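3.2 Materials and set-up

The sorting task was done on a wooden board laid flat on a blue pegboard. We tried a bare table first, in July, and dropped it. Blocks slid, and people used the table edge as a sort of fence, which made the end layouts hard to compare. The board gives a pale, plain background and a clear limit - anything off the board counts as not placed.

Blocks are plastic, solid colors, different shapes. Two cues then, color and shape, and the instruction names neither. Participants were told only to "put them the way they belong." If they asked what that meant we repeated the sentence. No time limit, but the session was stopped at 30 minutes if still going (happened 2 times, both in the Seltero group).

Starting layout was a heap in the center of the board, mixed by hand before each trial. Not a controlled mix. We considered a fixed start order as used in the Prinow version of the task but it took too long to set up between trials, and the pilot gave us no reason to think it mattered much. See Limitations.

3.3 What counts as a group

This took longer to settle than expected. Working rule: two blocks belong to one group if they touch, or if the gap between them is less than the width of the smaller block. A block with no neighbor inside that distance is a single. Singles are not errors. They are coded separately, becuase a participant who leaves one block alone may be doing so on purpose, and the layout by itself won't tell us.

Figure 3 shows the kind of layout the rule has to deal with. Same-color pairs, mostly tight, spread over the board.

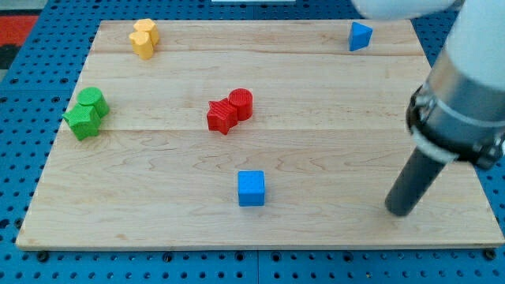 D. Carbone
Vurgate Learning Lab

Figure 3. Blocks on the board. Green cylinder with green star, red cylinder with red star, two yellow blocks together; blue triangular prism on its own toward the back.

The green and red pairs are the useful ones here. Both put a cylinder with a star, so shape is mixed inside the pair and color is what the two blocks share. Coded C (color) without much argument. The yellow pair is also C. The blue prism on its own is coded S, single, whatever we may think about it.

Note that the green and red pairs also repeat the same make-up. One coder wanted an extra code for this, a "parallel" code, for layouts where the groups are built alike. We did not add it for the main analysis. It would have needed a rule for how alike is alike enough, and we only had 6 layouts in the pilot where it came up at all. Worth going back to.

3.4 Coding

Two coders, working from stills, seperately. Each layout got one code for the main principle (color, shape, both, none) and a count of singles. Position on the board was not coded. Some participants do seem to care about it, pairs kept near an edge etc., but the coders could not agree on where "near" stops.

Disagreements came up on 13 layouts. Most were about the gap rule, a block sitting just inside or just outside the limit, and were settled by measuring. The rest were true differences of reading - settled by discussion, and marked in the data file so they can be left out. Results with and without them are given in Table 2.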